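Workshop Diary, Brunmont Handling Section
Entry for 28 November 2018
Kept by Miyuki Imai

The pair of hand-held grippers registered under number 602 was withdrawn from use at the start of the day and placed on the bench for service. The pair had been reported by Faizal Rahman for slow closing on the left unit and for a jaw that let thin cloth slide when the pull came from one side. Both units were taken out together, as is the rule for Totska pairs, which are adjusted against each other and are not split between jobs.

The previous full service was done in June. Cleaning has been carried out between then and now, but the linkage had not been opened. The service sheet for June records no fault on either unit and gives the same trigger settings that were found on the right unit this morning. The left unit had drifted. Its trigger reached the stop before the fingertips had fully met, and the last part of the closing movement was uneven when the trigger was pressed slowly.

Batteries were removed first and set on the charging shelf. The outside of each housing was wiped with a damp cloth and then a dry one. No liquid was used near the trigger opening. The labels on the housings were left alone. There has been a request to replace them with larger ones, and the section's position remains that the supplier's labels stay where they are and that any marks of our own go on the storage case.

The left unit was opened at 10 in the morning. The round caps over the pivots were lifted off and kept in the tray in the order in which they came away. Behind the two shoulder pivots there was a fair quantity of lint, packed tightly enough that it had to be drawn out with tweezers. Most of it was pale, with some blue. The lower pivots were cleaner. One of the inner links had a thread wound twice around its pin, and it is my view that this thread caused most of the slow movement. It was cut with the small scissors and pulled free in one piece. It has been taped to the service sheet.

The pins were cleaned and examined under the bench lamp. There was light polishing on one of them and no groove. They were put back with the dry lubricant from Merkum that was approved for this use last year. Oil is not to be used on these linkages. It was tried once on the older pair, and the fingers left marks on every pillowcase for a week.

The screws near the fingertips were then checked with the small driver. The pair on the left unit turned by a noticeable amount before they were firm. Those on the right unit did not move. Loose tip screws would explain the sliding that Mr. Rahman reported, because the tips had room to roll outward under load and the cloth was being held by the edge of the pad alone. The pads themselves are worn but within limits. New pads are on order from Merkum, and the order was confirmed again by telephone at midday. Delivery was promised for last week and is now promised for next week.

The right unit was opened in the afternoon, chiefly for comparison. It held less lint and no thread. The pivots were cleaned and treated in the same manner, and the caps were replaced. One cap would not seat at the first attempt and was found to have a small burr on its inner edge, which was taken off with a fine file. After that it went in without force.

Adjustment followed. The procedure on the wall card was used as written, with both triggers released, both pairs of fingers fully open, and the units lying on the felt. The left trigger stop was backed off and brought forward again in small steps until the tips met and the trigger still had a little travel in hand. The closing check was then repeated 27 times on the left unit and 21 times on the right. The sheet asks for a lower number on a unit that has not been adjusted, and the two columns are therefore of different lengths. No check failed on the right unit. On the left unit the first two closings were rough, and those that followed were even. I have recorded the first two as they were found.

When power was restored, the indicator lights on the left unit came on normally. Those on the right unit took a second attempt. The battery contacts on that side were a little dull and were cleaned with the fiber pen, and the lights then came on at the first attempt each time. This should be watched. If it happens again, the contact plate is to be changed and the old one kept for inspection.

A note on the lenses. Cloth work sheds a great deal of fine fiber, and a fiber on the lens is easily mistaken for a crease in the fabric when recordings are reviewed later. Both lenses were blown clear with the hand bulb and wiped with lens tissue. Canned air is no longer kept on this bench.

The bench work was finished by 3:30 and the pair was carried through to the Yuen room for the cloth check. This check is done by holding a piece of soft fabric in both jaws over the bed, drawing it out, letting it sag, and drawing it out again, first with an even pull and then with one hand higher than the other. It is a plain test, and it finds faults that the felt does not. A jaw may close perfectly on nothing and still give way on a folded edge, where the thickness between the tips changes from one side to the other.

Mr. Rahman held the units and I kept the sheet. He began with the corner of the fabric and worked along the edge, taking single thickness first, then a bunched grip. He was asked to squeeze as he would on an ordinary day and to avoid correcting with the wrist. On single thickness the left unit held at every try. On the bunched grip it held at every try but one, and on that occasion the fabric had been taken very near the heel of the jaw, where the pad does not reach. The try was repeated in the correct position and the grip held. Both results are on the sheet.

There was some discussion as to whether the remaining stiffness in the left trigger lies in the linkage or in the spring. Mr. Rahman described it as a slight step halfway through the pull – less than before, but present. I could feel it when I took the unit from him, though only when pressing slowly. The spring was not changed in June and there is no spare in the drawer. A request for 5 springs has been entered in the stores book, which will cover both units and leave a small reserve. Until they arrive the pair may be used for cloth work and light household items. It should not be used for the lifting tasks.
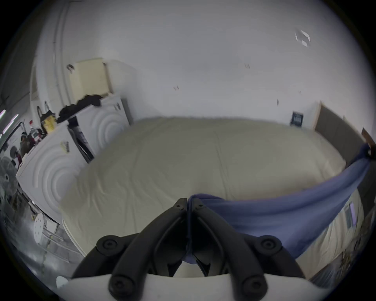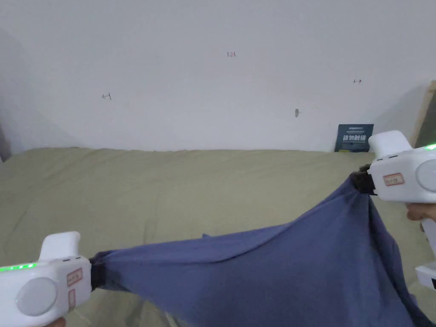 Cloth check, unit pair 602: blue fabric in the jaws, over the bed.

On return to the bench the units were wiped again and the jaws were opened and inspected for fresh lint. A small amount had already collected at the tips and none had reached the pivots. The present interval between linkage cleanings is too long for pairs that are used mainly on bedding and clothing. I have written to the equipment office to propose that such pairs be opened at half the present interval, with the caps removed on each occasion and the pins left in place unless there is a fault. Pairs used on hard objects can remain as they are.

The wall card also needs a correction. It shows the tip screws as an item for the annual service, and they should be checked whenever the pads are inspected. I have penciled this on the card with my initials. A new card will be printed once the office has replied.

Outstanding at close of day: pads for both units, on order. Springs, requested. Contacts on the right unit, to be watched. Trigger feel on the left unit, to be reported by whoever signs the pair out, in a sentence or two in the case log and not by word of mouth.

The batteries were left on charge and the case was returned to the second shelf with a yellow tag, which permits restricted use. Mr. Rahman has the pair booked for tomorrow morning and has read and signed the restriction. The bench was cleared, the tray of removed lint was emptied, and the lamp was switched off at 5:40.

M. Imai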